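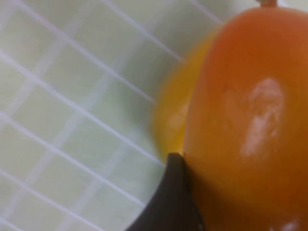
A large orange fruit with a pale patch on its skin.

Mukoro opens fruit share program to 493 more households

WIHONGI – Mukoro, the produce cooperative based in Wihongi, will open its fruit share program to 493 more households in March. The expansion brings total membership to 2,069 households and adds pickup points on the north side of town, where the program has not run before.

Members of the program pay a monthly fee and collect a box of mixed fruit every two weeks. The boxes are packed at the Mukoro warehouse and include fruit that is sound to eat but is often turned away by stores because of its size, shape, or marks on the skin. Growers are paid by weight at a single rate for each kind of fruit, whatever it looks like.

The cooperative now buys from 141 growers. Most are small farms and family orchards within a day's drive of the warehouse. Mangoes, papayas and other warm-weather fruit come from growers farther south and make up a larger part of the box in the colder months, when local supply is low.

"We have had a waiting list since the program's second season, and we did not want to add members until we were sure we could fill the boxes," the cooperative said in a statement. "The growers who joined last year have made that possible. We expect to offer a place to every household on the current list."

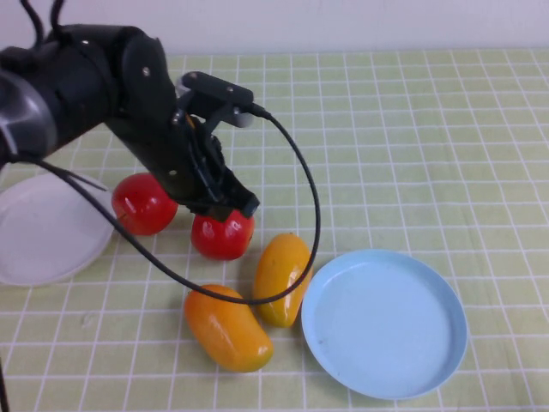 Under the new schedule, boxes may be collected in the late afternoon and early evening as well as in the morning. Members asked for later hours in the last two annual surveys. Boxes that are not collected by closing time will be held overnight at the warehouse and can be picked up there until noon the next day. After that, they go to local food pantries.

The monthly fee for a full box will not change. A half box, meant for one or two people, will be offered for the first time. Members who already receive a full box may switch to the smaller size at the start of any month and may switch back once without charge.

Delivery to the new pickup points will be handled by Ollex, which has carried fruit between the growers and the warehouse for the past three seasons. Boxes will travel in returnable crates. Members are asked to bring their own bags and leave the crates behind.

Each box will also come with a printed card that lists the fruit inside, where it was grown, and how to store it. The cards are prepared by Premamum, a home cooking school in Wihongi, and include one recipe per box. Fruit that needs more time to ripen will be listed separately on the card. Cards from past boxes are kept at the warehouse desk and members can ask for copies.

Households on the waiting list will be contacted in the order in which they signed up and will have two weeks to reply. Any places left over will be offered to the public at the warehouse desk. Of the new places, 70 are set aside at a reduced fee for households that qualify for local food assistance. Application forms for these are available at the desk and at all pickup points.

Growers interested in supplying the program may ask for the current price list and delivery calendar. Applications from new growers are reviewed twice a year.

About Mukoro
Mukoro is a member-owned produce cooperative. It runs a warehouse, a fruit share program and a wholesale service for schools and small grocery stores.

Media contact
Mukoro press desk, Wihongi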